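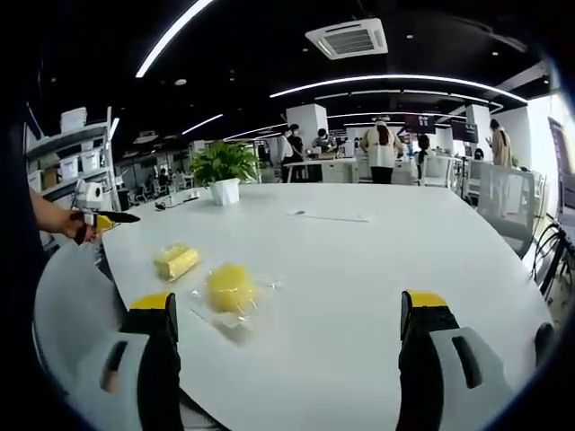
会议桌，夹爪，两件包着透明塑料的黄色东西。

先交代结论，省得有人翻到底：Dravero 的手持夹爪套件我会续租，但会一边续租一边骂。

事情从一月说起。我们组要攒一批双手抓取的演示数据，真机排不上号，Raelene Tomoana 在群里甩了个链接，说现在流行人拿着夹爪自己干，机器人回头再学。我第一反应是，原来自动化的第一步是让我手动。第二反应是看价格，看完觉得手动也挺好。

套件租期可以按周算，一箱两把，左右各一，带充电底座、标定板和一本说明书。说明书有中英两版，中文版显然是从英文版翻的，英文版我怀疑是从别的什么语言翻的。里面有一句“请使夹爪保持愉快的角度”，我对着英文看了半天，原文是 comfortable。后来这句话成了组里的口头禅，谁手腕酸了就说角度不愉快了。

开箱没什么可讲的，海绵切得很准，取出来容易，放回去难。充电底座的指示灯亮得过分，晚上关了灯像个小型机场。配对花了一个上午，其中大半时间花在找那个重置孔上。它在手柄底下，得用卡针捅，卡针没给。Isla 从自己手机盒里翻出一根，从此这根卡针成了全组最重要的资产，平时用胶带贴在底座背面。

手感方面，先夸。扳机行程长，阻尼均匀，捏软东西的时候能停在中间，不像我之前用过的 Priteck，那个扳机只有“没捏”和“捏扁了”两种状态。我用 Priteck 毁过一袋面包，至今没报销下来。Dravero 这把捏塑料包装很有数，指尖稍微有点让性，薄膜滑一下还能再夹回来。

然后是骂。重。单把拎着不觉得，双手举在桌面上方，胳膊肘没地方搁，二十分钟之后你会开始羡慕机器人，它们至少有底座。Ebony Harawira 练过攀岩，她举得最久，下来之后一句话没说，去冰柜里拿了两听可乐，一边小臂敷一听。官网宣传页上的模特单手举着它微笑，我现在很想知道那张照片拍了多久。

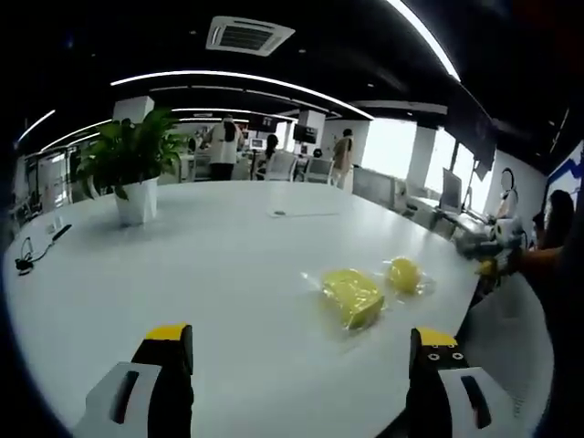 双人配合是这套东西主打的卖点，叫“协作模式”，需要另付一笔授权费。我们付了。打开之后，两个人的设备会对时，然后软件给每一次录制打上同一个编号。就这些。我去问客服，除了编号还有没有别的，客服 Carla Abu Hammour 回得很快也很诚恳，说还有一个绿色的小图标。

不过真用起来，对时确实是值钱的地方。之前我们靠拍手对齐，一个人拍，一个人在后期里找那一声，找着找着就会发现隔壁工位也有人拍桌子。现在两路数据拖进时间轴就是齐的，我检查过开头，也检查过结尾，没看出漂移。为一个绿色小图标掏的钱，算是掏对了，虽然掏的时候不是很服气。

传递类的任务比我想的难。两个成年人，一个递一个接，放在平时连话都不用说，换成夹爪以后要开会。谁先松，什么时候松，对方夹住了算夹住还是觉得夹住了算夹住。我们最后定了口令，递的人说“给”，接的人说“有”，递的人再松。录了一下午，吃饭的时候我把酱油递给 Isla，说了声“给”，她说“有”。旁边桌的人看了我们一会儿。

包着塑料的东西尤其考验默契。塑料反光，会响，会皱，你以为夹住了里头的东西，夹住的可能只是一角袋子。我对这类物件的建议是别急着夹，先在旁边停一停，让画面里有个清楚的起始。听起来像废话，等你坐下来筛数据，就会想穿越回去把这句废话写在桌子上。

再说软件。采集端叫 Varkgate，名字像个收费站，脾气也像。每录完一段它要问你：保留，丢弃，待定。选待定，它会在下一段录完之后再问你一遍上一段怎么办。我有一次连着选了几个待定，之后每录一段都要先还一遍旧债。Raelene 说这是在教人决断。她是全组唯一喜欢这个设计的人，待定栏里永远是空的，她的外卖也永远是第一个下单。

说说数字，毕竟租金是要写进报告的。计划录 300 段，交上去之后能用的是 258 段。丢掉的里面，多数怪人：手抖，说错口令，中途有人问下午茶喝什么。有 9 段怪设备，都是录到一半定位丢了，软件弹出一句“我们失去了您”，语气非常悲伤。捅一下重置孔就能找回来，前提是你还找得到卡针。

定位丢失我试着找过规律。大白桌子、没什么纹理的地方似乎更容易出事，我往桌上多摆了点杂物之后好了一些，至于是不是杂物的功劳，我不敢打包票，也可能是它那天心情好了。说明书对此的建议是“丰富您的环境”。我把这句也抄下来贴在工位上了，跟愉快的角度并排。
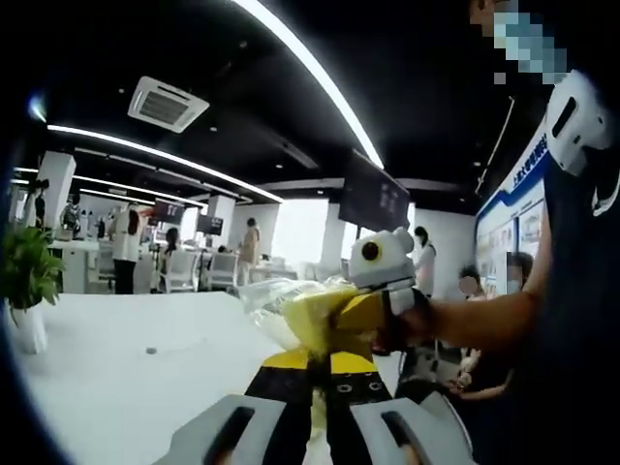
导出这一步，我劝各位留足时间，并且不要在下班前点。默认的压缩选项叫“平衡”，平衡的意思是文件也大，速度也慢。改成“原始”反而快，只是你得有地方放。格式倒是规矩，时间戳、夹爪开合、位姿各占一列，列名是人话。我们的清洗脚本是 Dagný Thorlacius 以前给 Munro 那套旧设备写的，改了几行就能吃，她改完发来一个大拇指，没有附带任何说明，这在她那里算是热烈赞扬。

顺便提一句 Munro。老用户大概会问值不值得换。Munro 轻，皮实，电池能换，缺点是厂家已经很久没更新过固件，论坛里最后一条官方回复是“收到”。如果你手上还有能跑的 Munro，又只做单手，留着吧，省下来的钱够你买很多可乐敷胳膊。要做双手、要两个人配合，还是得上 Dravero，对时这一项就能把差价找补回来。

服务也得记一笔。我报过两次修，一次是右手那把扳机回弹变慢，当天给了远程指导，让我拆开护盖吹一吹。吹了，好了，我得承认自己有点失望，本来准备好了一封措辞很重的邮件。另一次是底座认不出左手那把，对方直接寄了新底座，旧的不用退。于是我现在有两个小型机场。

租赁合同里有几处要看仔细。指尖垫算耗材，磨坏了自己买，一次得买一整包，单卖没有。运输箱算押金里的一部分，海绵塞不回去的话会扣钱，所以取东西之前请拍照，各个角度都拍。我没拍，最后是 Isla 凭记忆把海绵拼回去的，多出来一小块，放在我抽屉里，至今不知道是哪儿的。

还有一点属于个人恩怨：手柄只有一种尺寸。我手大，食指卡在扳机里要拐个弯；Isla 手小，够到录制键得换一下握法，一换握法，夹爪就跟着点头，数据开头于是总有一个礼貌的鞠躬。我们在脚本里把每段开头裁掉了一点。希望下一代能给两个尺寸的手柄套，或者把录制键挪到脚踏板上，钢琴都有踏板，凭什么我们没有。

如果你也打算租，建议第一天什么正经任务都别排，就让大家轮流拿着它在桌上夹点零碎，把口令吵明白，把重置孔的位置记住。我们第一天就排满了，那天的数据后来几乎都归在了“待定”。

续租的单子昨晚提交了，协作模式还是得另外勾选。备注栏我写了：请附卡针。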